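Project report: the drooping arm
Robotics workshop module, Studarton
February 9, 2019

What we were trying to do

Our group built a small desktop arm out of hobby servos and black plastic brackets, and the plan was to have it pick up toy bricks and sort them by colour. We called it Matić, the software got the name Tumira, and by the end of August we had a sorting routine that we were really proud of. Then it started to fall over its own elbow, and that turned into the best part of the whole project!

The fault

After a few runs the elbow would suddenly let go. The upper arm dropped forward, the gripper came down hard on the table and the program carried on as if nothing had happened (it even reported a successful pick, which was cheeky of it). The first time, one of us had a hand near the bricks. No harm done, but it gave us a fright, and we stopped all powered tests until we had a rule about hands.

We blamed the code first and spent 2 whole sessions reading through Tumira line by line. We found a rounding mistake, fixed it, cheered, and the arm dropped again the same afternoon.

Finding it

Next we put a meter on the supply and moved one joint at a time. Every single servo was fine alone. With 3 of them moving together the voltage sagged so far that the elbow servo reset itself, and a servo that has just reset holds nothing up. We could make it happen whenever we liked, which felt brilliant after so much guessing.

There was a second cause hiding behind the first. The lead to the wrist was a bit short, so a full stretch tugged on the plug at the elbow. A slightly loose plug plus a sagging supply was enough to set it off every time.

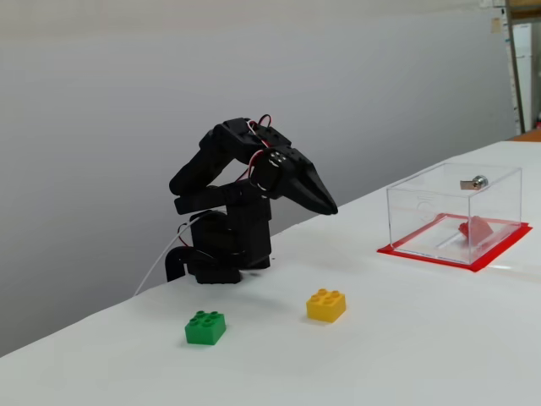
The wrist lead is now longer and we are very happy with it. We tried tying it flat along the link, but that brought the tugging straight back, so it has to have slack. You can see the red and white wires looping up over the top between the elbow and the wrist. They look untidy and we have grown fond of them. We do want a proper clip there so they can't catch on anything, and that is first on the list for Zullholm, our next version.

Other changes: a bigger supply, a short pause between joint moves, and a check that the elbow is where it should be before the gripper closes. Hands stay off the table while the power is on, and one person always sits by the switch.

Still to do

The check only looks at the elbow. We would love to do the same for the shoulder, but reading it back slows the loop down more than we expected and we haven't worked out why yet.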